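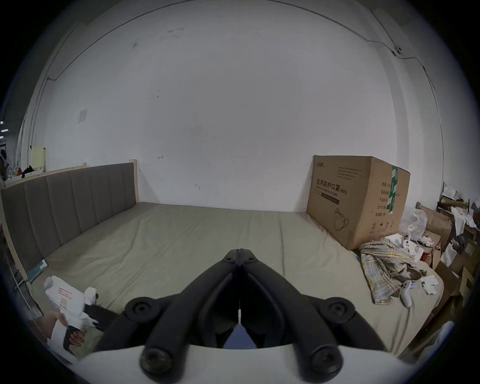 Weekend and Evening Housekeeper, Wuvard Guest House
Prusell, part time, year round

We are looking for a housekeeper to join us at Wuvard, a guest house of 22 rooms on the hill side of Prusell, a short walk up from the ferry landing. The job is open from September, though if you are free sooner we would love to have you sooner, and if you need a few extra weeks to finish up somewhere else, tell us and we will work something out.

Wuvard has been taking in guests for a long time, and a good many of them come back every year and ask for the same room. They notice when a bed has been made well. They also notice when the hallway smells nice and when somebody remembered that they like a second blanket, and they write us very sweet letters about it (we keep them in a drawer at the front desk and you are welcome to read them on your break).

What the work is like

Most of your time will go to turning over rooms: stripping and making beds, cleaning bathrooms, dusting, vacuuming, restocking soap and tea, and letting the front desk know when a lamp or a faucet needs attention. We work in pairs on the big changeover days and alone on the quieter ones. Sheets and towels are washed in our own laundry behind the kitchen, and everyone takes a turn there. It gets warm in July, so there are fans and a fridge full of cold drinks.

Evenings are gentler. You would look after the linen closets, fold what came off the line, set out the breakfast things and answer the odd call for an extra pillow. The evening shift ends at 9:30, and if you miss the last bus down the hill, the house pays for your ride home.

The hours come to 22 a week in the off season and 35 a week from June through September. We post the schedule three weeks ahead and we really do try to stick to it. Swapping shifts is fine as long as it goes on the sheet by the laundry door.

Who we hope will write to us

You might have worked in a hotel, a hospital or a nursing home, or you might have kept a busy household running for years and never been paid a cent for it. We count all of that. We can teach you our way of doing corners and which key sticks. What we would like you to bring along is some patience, a friendly word for guests on the stairs, and a body that can manage three flights and a full laundry bag. There is no elevator at Wuvard, and we would hate for you to find that out on your first morning.

You don't need perfect English. Between us we speak four languages in the laundry room already. You do need to be 18 or older and allowed to work here, and we will ask for two references, one of which can be a neighbor or a teacher.

What we offer

Hourly pay above the town minimum, with the exact rate in the letter we send before you come to meet us, so that you can decide whether the trip is worth it. Paid training for the first two weeks. A hot lunch on any shift longer than five hours, cooked by the same kitchen that feeds the guests. Paid vacation from your first month, two sets of work clothes, and money each year toward good shoes. Staff and their families can also stay at our sister house in Forna for a small nightly charge when it isn't full, and the beach there is lovely in the spring.

How to apply

Write us a page or so about yourself, by hand or typed, and leave it at the front desk or mail it to Wuvard Guest House, 1017 Steyn Road, Prusell. Please put reference 2322 at the top so that it reaches the housekeeping office and doesn't end up with the room bookings. Include a phone number and the best time of day to call. We answer every letter, usually within two weeks, a little slower in August.

If you'd like to look around before you apply, come by between 2 and 4 in the afternoon and ask for housekeeping. Someone will put the kettle on and walk you through the house. Street parking on Steyn Road is free, but please leave the spots by the gate for guests with luggage.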